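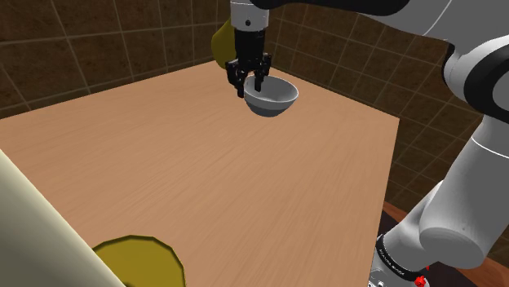 Pemlow, December

Soup and Who Gets Any: A Term Report on the Willden Hall Lunch

By Prapai Noiphan, second year, Food and Community module

My question was a simple one when I wrote it down: does a free lunch bring neighbours together, or does it just bring them to the same room? My tutor, Boonmee Sangkhawat, wrote "define together" in the margin and I have been annoyed about it ever since.

The Willden Hall lunch runs at noon in term time. It serves soup and bread, and on good days a pudding that gets described as crumble. I went for 3 months, first with a clipboard and then, when the clipboard made everyone go quiet, without one.

Method

I had planned on 300 completed surveys. I got 33. Two of those were filled in by the same man, who wanted his views on parking noted twice. I dropped the statistics chapter at this point and talked to people instead, which was slower and gave me far more to write about.

What I found

People sit where they sat last time. The long table by the radiator belongs to a group who all worked at the old Sombatkul bakery, and a newcomer who takes one of their chairs will be treated with great politeness until they move. The smaller tables change more. Parents with prams end up near the door and strangers end up near the parents, mostly because a baby is easier to talk to than an adult.
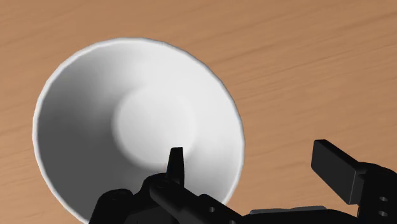 A white bowl on a wooden table.

Portions caused more feeling than anything else I asked about. The ladle is large and the person holding it has opinions. Several regulars told me, separately and in lowered voices, that you do better if you arrive late, when the pot is nearly done and the kitchen wants to wash up. Several others swore by arriving early. I tried both and got the same amount of soup.

Talk between tables was rare before food and common after it. The best of it happened in the queue to hand dishes back, a badly planned line that bends past the coats and forces everyone to stand still. If the hall ever fixes the queue I think it will lose something.
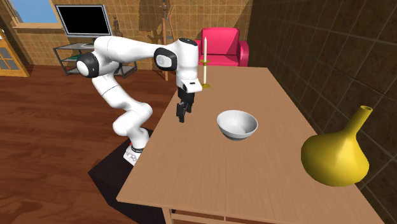
Seconds are a delicate matter at Willden Hall. No one asks for them. The custom is to leave your bowl out on the table, a white one like the bowl in the picture, and look elsewhere until somebody with a ladle comes by. A newcomer who carried hers back up to the hatch was served at once and discussed for the rest of the month. I asked a Tunditberg Road regular where the custom came from and he said it was just manners, in a tone that closed the subject.

Limits of the study

I only went to one hall. I also like soup, and I became fond of the radiator table once they let me sit at the end of it, so the section on seating may be kinder than it was in draft. As for "together", I have settled on people knowing each other's names. By that measure the lunch works for the regulars and works slowly for everyone else. I was "the survey girl" until the last week, when somebody called me Prapai and passed the bread.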